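Cisulo、遠隔操作で人の手つきをロボットに伝える教示サービス「Drakby」を7月より提供開始

机まわりの片づけから始める、両腕ヒューマノイド向けの動作教示
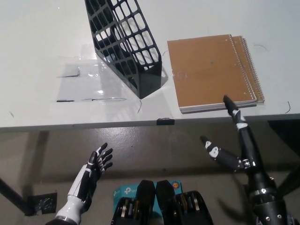 「Drakby」による教示作業の様子。ロボットの右手の人差し指がノートの束の手前の縁に触れている

株式会社Cisulo(以下、Cisulo)は、人が遠隔操作でロボットに作業のお手本を示し、その動きを学習用の記録として整える教示サービス「Drakby(ドラクビー)」の提供を、7月より開始いたします。開発段階から長くお付き合いをいただいてきた皆さまに、ようやくこのようなかたちでお知らせできますことを、社員一同たいへんうれしく思っております。

■ 開発の背景
ファイルスタンドを起こす、重なったノートをそろえる、薄い透明のシートをつまむ。私たちが毎日、ほとんど意識もせずに行っているこうした動作は、いざ文章や数値で書き表そうとすると、思いのほか骨の折れるものです。ノートひとつを取りましても、どこに指先を当て、親指をどのくらい開き、どの角度から近づくかは人によって少しずつ違いますし、同じ人でも置き方が変われば手の出し方が変わります。
Cisuloではこれまで、ロボットの動作を一つひとつプログラムで作り込むお仕事を数多くお引き受けしてまいりました。その中でお客さまから繰り返し頂戴したのが、「やって見せるから、そのとおりに覚えてほしい」というお声でした。新人の方に仕事を教えるときと同じように、隣で手を動かしてみせる。そのごく自然な教え方をロボットにも持ち込みたいという思いから、Drakbyの開発は始まっております。

■ サービスの概要
Drakbyでは、操作者が手の動きを読み取るグローブ型の操作装置「Eder(エーダー)」を両手に着け、ロボットの頭部カメラの映像を見ながら作業を行います。操作者が指を曲げればロボットの指も曲がり、手首を返せばロボットの手首も返ります。映像、関節の角度、指先の位置は同時に記録され、作業の区切りごとに自動で整理されます。
記録の確認と編集には、専用ソフトウェア「Prandent(プランデント)」をご利用いただけます。うまくいった回だけを選び出すことも、途中で手が止まった箇所に印を付けて後から見直すこともできます。画面の言葉づかいにつきましては、現場の方から「専門用語が多い」とのご指摘をいただきまして、試験版から大きく書き改めました。

■ 試験運用について
提供開始に先立ち、社内の作業室にて試験運用を行いました。題材は机の上の文具や書類まわりの片づけを中心とした36種類の作業で、合計818回分のお手本を記録しております。操作を担当したのは5名で、このうち2名はロボットの操作がまったく初めての社員でした。
当初は、机の手前の縁から指先を差し入れる動作や、光を反射して見えにくい透明の素材を扱う動作に、操作者がずいぶん苦労いたしました。映像だけでは奥行きがつかみにくく、触れたつもりで触れていない、ということがたびたび起こったためです。そこでEderには、ロボットの指先が物に当たったことを小さな振動で知らせる機能を加えました。地味な改良ではございますが、担当した社員からはこれがいちばん喜ばれております。

■ ご提供の内容
・お客さまの作業環境に合わせた事前の打ち合わせと、作業一覧の作成
・Ederの貸し出しと、操作者の方への講習
・Prandentの利用権、および記録データの納品
・ご希望に応じた、当社操作者によるお手本の収録代行
料金は作業の種類と収録回数によって異なりますので、まずはお気軽にご相談ください。片づけたい机の写真を1枚お送りいただくだけでも、お話を始めることができます。

■ 今後の展開
今後は、両手で物を受け渡す作業や、引き出しの開け閉めを伴う作業へと題材を広げていく予定です。また、お客さまご自身がお手本を示し、社内で教え方を受け継いでいけるよう、講習の教材づくりにも力を入れてまいります。作業室の見学も随時承っております。Ederを着けてロボットの手を動かしていただく体験もご用意しておりますので、ぜひお立ち寄りください。

■ 本件に関するお問い合わせ
株式会社Cisulo 広報担当
当社ウェブサイトのお問い合わせフォームより、件名を「Drakbyについて」としてお送りください。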